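September, evening

Second session on the grippers. The wide plates from Dresetti went on first thing, after Narayanan re-tapped one of the mounting holes that had been chewed up by whoever did the last swap. The Gritau set is back in its drawer for now, cleaned, with the torque values written on the lid in marker. I don't trust the marker and copied them here too: they are in the back of this book, same page as the camera offsets.

The job is the cord-and-carton one again. Reach over the front flap, close on the coil, lift clear of the carton, set down on the cloth, open. Same controller build as yesterday, same speed cap, same wrist camera. Only the fingers have changed. Daniyal wanted to update the controller at the same time and I said no. If two things change I can't say which one did it.
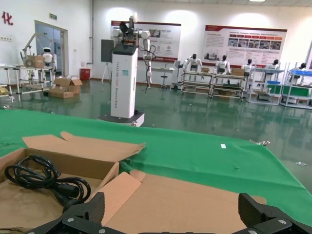

Finger width is the open question with the Dresetti plates. They are stiffer than the Gritau pair and the faces stay parallel under load, and on the bench they held a 514 gram test weight at a lower motor current than I had guessed. The trouble is access. The inner flap leans diagonally inside the front of the box, and the coil sits in the left compartment behind it with the plug head pointing back at the left finger, so the approach I would pick for a narrow finger is the one I can't use with a wide one. I asked Sneha for a steeper approach angle and she gave me 9 degrees more before the wrist joint complained. It was enough to clear the cardboard on paper. I logged it as a separate configuration so it doesn't get averaged in with the rest.

Camera notes. At full opening both fingers sit in view, which I like for judging the gap and dislike for everything else, as the right one covers a good part of the lower corner. The Sanna camera has a wider lens and would show more of the carton, but its colour is poor on the green cloth and the edges bend. Rekha thinks the bend can be calibrated out. She may be right. I would still rather move the existing mount up by 2 mm and see what that buys us before we start on a new lens model. She has the bracket drawing and will print one tonight.

Went through the latency log over lunch. Median from trigger to first finger motion was 243 ms, which is slower than the figure we quoted in the summer report. Part of that is the filter I put on the trigger signal in July and forgot to take out. Removed it at 1:30, restarted, and the jitter came straight back, so the filter is in again with a shorter window. I need a proper fix for this and have put it on the list under my own name.

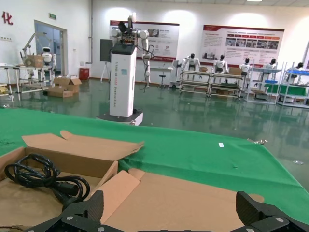
Dresetti plates over the cord carton, flaps folded out, plug end toward the lower right of the coil.

Matte black turned out to be the right finish for the finger faces. The Gritau ones were polished and threw highlights into the camera whenever the wrist rolled, and the segmentation kept picking those up as an object. There is no sign of that in today's recordings. The screw heads are still bright silver, and I will dab them with flat paint if they start to cause trouble, though Narayanan objects to paint on anything he has to put a driver into.

Damilola called from the Vetness office late in the afternoon to ask for a recommendation. I told him I don't have one. For stiff parts and plain cartons I lean toward the wide plates. For cords I lean the other way – a narrower tip gets down between the loops, where a wide plate tends to press on the whole coil at once. He asked whether a tapered tip on the Dresetti base would do both. Possibly. The base has the bolt pattern for it and the supplier lists a blank we could machine ourselves. He will ask about price and lead time.

For tomorrow: Rekha's bracket, then repeat the camera calibration, then the Gritau set back on with the steeper approach so both pairs have been run at the same angle. Should have done that today. Sneha wants the wrist joint limits checked before anyone pushes the angle further, and I agree with her. Daniyal gets his controller update after that, with the fingers left alone.

Left at 6:40. Charger on, logs copied to the shared drive, torque driver signed back in.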